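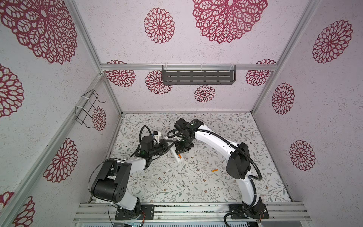 I bought the Tessier hand-crank coffee grinder in September 2021, after my old electric one started making a noise like gravel in a blender. I've ground more than 979 cups' worth with it by now (I keep a tally on the pantry door, don't ask) so I figure I'm allowed an opinion.

First off, it grinds beautifully. My husband likes a coarse grind for the French press and I like mine fairly fine, and the dial clicks between the two without any fuss. The old Brekeck I used to own had a dial too, but it slid around whenever it felt like it, and you'd end up with dust on Monday-morning-type days when you least wanted dust. The Tessier stays where you put it!

It is work, though. Light roasts are hard little beans and my arm knows it. Enough for two mugs is fine, I can do that half asleep. Enough for four, when my sister-in-law Merike and her crew come to stay, and I start passing the thing around the table. The crank knob is also a bit small for big hands – Povilas complains every single time, and he's the one who drinks the most.

Cleaning is easy. The burrs come out with a quarter turn and I brush them with an old pastry brush. Don't wash them. I did that once and spent the evening picking damp grounds out of the threads with a toothpick.

My one real gripe is the lid. It's a push-on rubber lid and it loosened up over the first winter, so now a bean or two jumps out if I go too fast. I wrote to the shop, Flellora, and a very nice woman named Kátia sent me a new one free of charge. The new one is tighter so far.

Would I buy it again? Yes, I think so. If you make coffee for a houseful every morning, get an electric one and save your shoulder. For one or two people who don't mind a minute of cranking – and I kind of like it, it's quiet and the kitchen smells wonderful – it's money well spent. I'm taking it camping in a couple of weeks and will add a note if it survives the backpack.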